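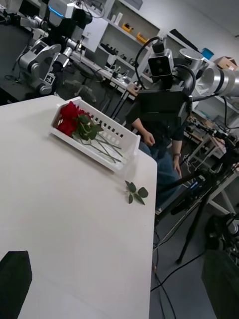 Notebook, January – hot wax and dye week

Started at 8 in the morning, which I regret. The wax pot takes forever when the shop is cold and I stood there for most of an hour watching a block of paraffin not melt.

What I'm after, for anyone reading over my shoulder: a dip coat for paper and cloth petals that keeps the color where I put it, doesn't go white along the creases, and doesn't turn a whole flower into a candle. The old recipe (the one on the card taped inside the cupboard) does fine on crepe paper and badly on cotton. We got away with it for the small blossoms for the Grikstead window. For the big ones we won't, you can see every crease from the sidewalk.

Pot A is the old recipe, straight paraffin with a bit of stearic acid. Pot B is paraffin with the microcrystalline stuff from Fladar, the softer grade, the one that comes in the sticky yellow slabs. I cut those slabs with a wire this time after last month's adventure with the bread knife. Much better! Still got it all over my sleeves.

Notes on the dye first, because I did that last night and it needs writing down before I forget. I used the Vornska powder in the madder shade, dissolved in hot water with a splash of alcohol, strained twice through a coffee filter. The first strain always looks clean and then the second filter comes out full of grit, so please don't skip it. Cotton lawn went in damp. Dry cloth drinks the color unevenly and you get tide marks, and no amount of rinsing helps after that. I let the pieces hang overnight from the line over the sink and they were dry by morning, a shade lighter than I wanted. I knew they would be and did it anyway. Next batch gets a second bath.

Cut petals on the bias, same as always. I tried two on the straight grain out of curiosity and they won't cup. They just fold like a napkin.

Dips

Pot A at 60 C (I work in Celsius in the pot because that's what the thermometer has, sorry). First petal went in and came out with a fat bead along the bottom edge. Flicked the second one harder and got wax on the wall. Third one okay. All three cracked white at the fold when I cupped them over the ball tool, even the okay one.

Pot B at the same temperature was like dipping into honey. Way too thick, the coat looked like frosting. Turned it up in little steps until it ran off the petal in a sheet, and then it was lovely, thin and even with a slight drag to it. I didn't write down the temperature at which it got lovely. I know. I was holding a petal in each hand. It was somewhere in the high seventies and I'll do it again properly with the thermometer clipped to the side of the pot.

The Pot B petals bend without going white. I creased one hard with my thumbnail and there was a faint line, and then I rubbed it with a warm finger and the line went away. That's the thing I wanted!

Downside is that they're tacky. They pick up lint, they stick to each other, and by lunch I had one with a full fingerprint on it. Things to try for that: a dusting of talc brushed off again, a tiny bit of carnauba in the mix, or simply a cold water plunge straight after the dip. I'm betting on the carnauba but I only have a crumb of it left, so somebody please put it on the order sheet.

I also want to look harder at how commercial stems are put together before we commit to wiring ours. Ours keep drooping at the collar. Our leaves have been going on one by one with floral tape and it eats the whole afternoon.

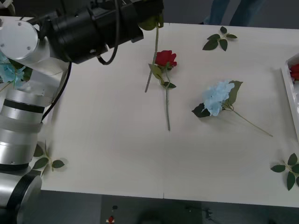
Green stems and leaf sprigs on the white table.

Wire sizes: the 18 gauge was fine for the small heads and hopeless for anything with a waxed petal on it, because the wax adds more weight than you'd think. Doubled it up and twisted with a drill (fun, slightly dangerous, wear the glasses). The doubled one holds but looks like a pencil once it's taped. I might go to a single heavier wire and thin it at the bottom with the file.

Tape note – the Jitaru tape, the darker green, only sticks when you stretch it, and it doesn't stretch when it's cold. I kept the roll in my apron pocket and that sorted it out. The lighter green roll has gone brittle and should be thrown away. I haven't thrown it away.

Light test: I've pinned a dyed strip in the south window, half of it waxed with Pot B and half bare, with a piece of card over the middle. It comes down after 168 hours and I'll put it next to the strip I kept in the drawer. If the waxed half yellows I'll cry, but I'd like to know now and not in April with the whole window full of the stuff.

Also did a quick test on pale blue. Waxing darkens everything, and on the pale shades it's a big jump. The sample went from a washed-out sky to something like old jeans. So dye two steps lighter than the target and dip a scrap first, every single time.
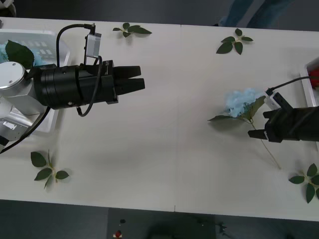

To do next

Redo Pot B with the thermometer clipped on, write the number HERE: ______

Second dye bath for the madder cotton, damp cloth again.

Carnauba, once there is some. Start with a pinch.

Scrape the wall. It has set in a sort of comet shape right next to the light switch.

Find out if the talc dulls the color. If it does, it might be good for leaves anyway, they always look too shiny.

Turn the wax pot on before making coffee and not after.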